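Subject: Re: [tabletop-push] fine-tuning vs. training from scratch on the Zirnisano set

The Clila group wrote on 1st August:
> We tried your recipe on our own arm and got nowhere near your numbers.
> How many episodes did you use for the fine-tuned policy, and did you
> keep the language encoder frozen? Also, is the success rate per
> instruction or per episode?

Per instruction. An episode can hold several instructions, and we score each one separately, so please don't compare it with the per-episode figure in the Berisha report.

The fine-tuned policy used 700 episodes. The scratch policy used the same 700. Another 52 were held out, which makes the 752 you see in the index file. The language encoder stayed frozen in both cases. We did try unfreezing it in December and the training loss went down faster, but the policy got worse at instructions it hadn't seen, so we dropped it.

For the test we gave each policy 100 instructions of the kind "push the blue cube to the green star" or "move the red cylinder away from the yellow blocks." The fine-tuned policy failed on 19. Most of those failures were the same thing: the rod comes down too close to a block, clips it on the way, and then pushes from the wrong side. It does this more when two blocks of one color are on the board and the instruction names only the color. We now reject those instructions before they reach the policy.

Two things to check on your side. Our pushes are planar, with the tip held at a fixed height over the wood, and if your height drifts the policy will look much worse than it is. The Zodlow loader also shuffles within an episode by default. Turn that off.

Board and blocks as we use them:
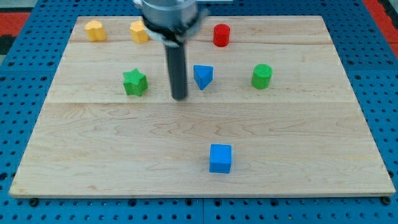

Clila: Thanks, the shuffle was on. We'll turn it off and rerun with the same held-out split. Could you also post the list of instructions you reject? We have been counting those as failures.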